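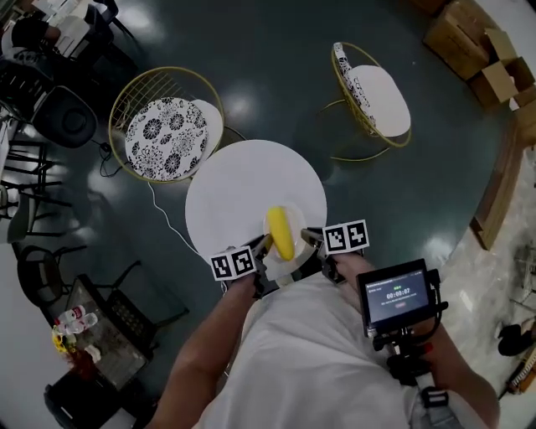 Subject: Re: clearing tables, can a machine do it yet?

> We looked at the Sterometti arm for our lunch room. The rep says it
> can clear a table by itself. Has anyone seen one do a full shift?

Not a full shift. We had one on trial at Fledholm in December. It did 367 pickups and dropped 70 of them, mostly fruit and thin plates. Cups were fine. It needed a person nearby the whole time, so we saved no labor.

Picking up a banana without bruising it is still hard for these things. Wiping the table afterward is worse. I'd wait, or ask for a trial of at least 2 weeks with your own dishes.

Does anyone on the list have numbers for the Tralico one?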